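Robotics / Research News / Media Release

Search this site Enter keywords Go

Robot arm learns to doubt itself, to the relief of its owners

SKERAMPORT, August 29, 2026. Researchers at Stosonum have taught a robot arm to stop and look again before it grabs at nothing, a habit many of its colleagues could use.

The method, called Bunnag, relies on a small camera at the wrist. Before each grasp the arm makes 2 guesses at where its target sits. If they disagree, it backs off and tries another view.
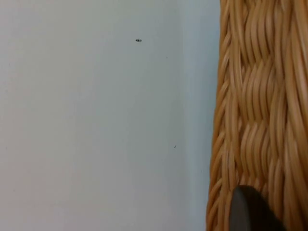 In trials at the Grellidstead lab, failed grasps fell from 35 to 9 over the same set of tasks. The price was time: a full run now takes 27 minutes, and a fair share of that looks a lot like dithering.

"We spent years making robots confident," said project lead Lefteris Balaskas. "They were confidently closing on air. I'd sooner have a slow one that gets the block."

Co-author Sombat Noiphan handled the analysis, which began in February and was meant to be brief. "Plain white tables are harder than they look," Noiphan said. "A crumb can be very persuasive."

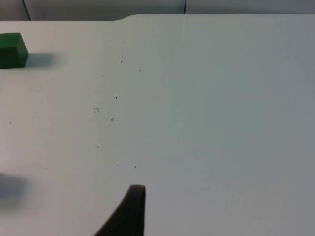 A green block and a gripper finger at opposite ends of the problem.

The team has yet to test the method in poor light. Shiny objects are next, and no one is looking forward to them.

Media enquiries: Stosonum press office, Skeramport.

Comments (3)

tinshed: So it checks twice and takes forever. My brother-in-law could have licensed them that.

Marg P: Is the code being released? Couldn't find a link.

oldservo: Would like to see the grey block results. Green on white is being kind to it.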